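Journal > Slow Mornings > Learning Stuff Badly

Teaching myself to whistle at an embarrassing age

So I can whistle now. Kind of! I can do one note very well, a second note if I've had some water, and a third that sounds like a kettle in another apartment. This is after 11 weeks of practice, mostly in the car, and I am prouder of it than of anything I did at work this year.

I never learned as a kid. Everyone on my street in Bloxham could do it (the two-finger kind, too, the kind that stops dogs) and I just puffed air and got spit on my chin. At some point I decided I didn't have the right mouth for it and let it go for a few decades. Then in July I was waiting on hold with the insurance people, bored out of my skull, puffing away like an idiot, and a sound came out. A real one! It lasted maybe a second and I couldn't get it back for days. 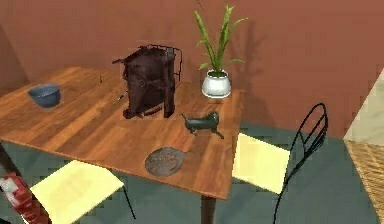
I went looking for advice after that, and wow, people have opinions. Wet your lips, don't wet your lips. Tongue behind the bottom teeth, tongue up on the roof. One forum thread had 884 replies and I read way too many of them at one in the morning. What finally helped me was blowing much, much softer than I wanted to. I'd been going at it like birthday candles. If you get any tone at all, even a wheezy one, stay right there and don't move your face.

I also tried an app called Jestex that listens and tells you what note you're on. I used it for 4 days and then deleted it, because it kept telling me I was flat and I already knew that, thanks.

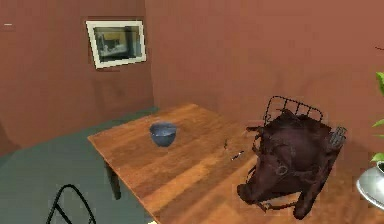
Changing notes is where I'm stuck. You're supposed to do it with your tongue, sliding it forward to go up and back to go down, and I understand this perfectly well until I try it and the whole thing turns to air. Going down is easier. I can do a sad little slide, like a cartoon character falling off a cliff, and I do it a lot, and I've been asked to stop doing it in the grocery store.

My goal is to get through "You Are My Sunshine" before Thanksgiving. Right now I can get through "You are my" and then there's a gap where you have to use your imagination. The car is still the best place to practice, windows up, radio off. The shower is the worst (too much water going in) even though everybody swears the echo helps.

Oh, and a warning, your cheeks will hurt. I did a long stretch on the drive out to Bromach and back, and that night I could barely manage a sandwich. I've cut down to ten minutes at a time since then and I chew gum in between. No idea if the gum does anything but I like it.

If you've got a trick for the high notes, please leave it in the comments. I will try anything short of the two-finger method, which I attempted once and nearly gagged.

200 shares
4 comments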